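Chore Automation Notes: Clearing a Table

A bench arm at Umport ran 50 table-clearing trials in June. Rigid cups caused little trouble. Flower stems bent in 14 of them.

Set the grip force low for stems and lift from the wrapped part.
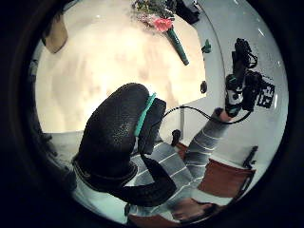

Can a machine clear a dinner table yet?
Partly. It can move sturdy items one at a time, but mixed loads still need a person.

Keep small parts 10 inches apart on a pale top. Wipe by hand afterward; the arm leaves crumbs at the rim. Settings by Natalia Jaramillo.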